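**Ticket 3172 – Arm stops short or drifts sideways when pushing blocks**

Status: open (was closed, reopened by me)
Opened: 31 May 2019
Bench: shared workshop, blue perforated table
Hardware: Strand arm, Vollent clamp collar, plain tube tool, printed blocks
Software: Skesach motion scripts, Zokness calibration add-on

**Problem**

The tube is supposed to come down next to a block, push it across the wood board and lift off. On some pushes the block ends up short of the target. On others it slides off to one side. The script reports success every time, and I don't put much weight on that. As far as I can tell, "success" in Skesach means the arm got to where it thinks it was going. It says nothing about the block.

**What was tried before I reopened this**

The earlier fix was to rerun the Zokness calibration and close the ticket. The log says "error within tolerance, resolved." Within whose tolerance? The add-on sets its own limit and then passes itself. I ran it three times without touching anything and got three different offsets, all marked green.

**Log**

*Entry 1.* Cold start, stock calibration. Ran 22 pushes with a single red cylinder starting from the same pencil mark. Stars and hearts can wait, they turn when you push them off center and I don't want that mixed in with this. Seven of the 22 stopped short. The misses weren't spread out evenly. Most came late in the run, which made me look at the clamp and stop looking at the numbers on the screen.

*Entry 2.* Put a strip of tape across the collar and the tube and drew a pencil line over both. Cut the tape at the joint and ran the same set again. By the end the two halves of the line no longer met. So the tube is turning or creeping in the collar. The Vollent sheet says hand tight is enough. I don't believe it for side loads, and pushing is nothing but side load.

*Entry 3.* Tightened the collar properly and ran again. Better, but two pushes still stopped short. I would like to call it fixed and I'm not going to.

*Entry 4.* Checked the board. Someone suggested in the old ticket that it was sliding on the table. I pushed on it by hand at every corner and felt nothing. The seams between planks are another matter. You can catch a fingernail on the middle one. If a block crosses it while the tube is riding a hair too high, I could see the block tipping a little instead of sliding.
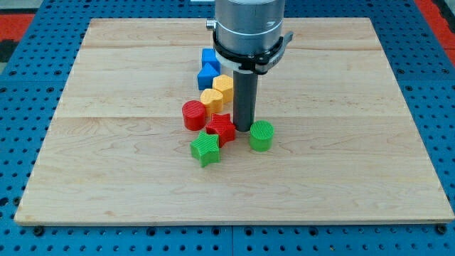
*Entry 5.* Dropped the push height by 3 mm and moved the start mark so the whole path stays on one plank. No short pushes in that set. Moved the mark back so the path crosses the seam, same height, and got one. One miss is thin evidence and I'm writing it down as thin evidence.

*Entry 6.* Slowed the push speed to half. No difference I would bet on. Put it back.

**Where this stands**

- Tube creep in the collar: confirmed by the tape line. Tightening helps. Not known how long it holds.
- Push height: too high in the old script. Changed in my copy only. Please don't overwrite the shared one yet.
- Plank seam: suspected, not shown.
- Zokness calibration: I would not use its green mark to close anything.

**Still to do**

1. Fresh tape line on the collar, then 300 pushes in one go with the red cylinder. Check the line at the end before touching the clamp.
2. Same run with the green cylinder. They came out of the same print file, so if the results differ I want to know why.
3. Sand the middle seam – only after item 1, or we'll never know which change did it.
4. Try the star blocks last.

If you use the arm before this is done, write down whether you loosened the collar. A yes or no on the bench sheet is fine. Please don't close this ticket on the strength of a calibration report. If the long run comes back clean with the tape line still matching, I'll close it myself.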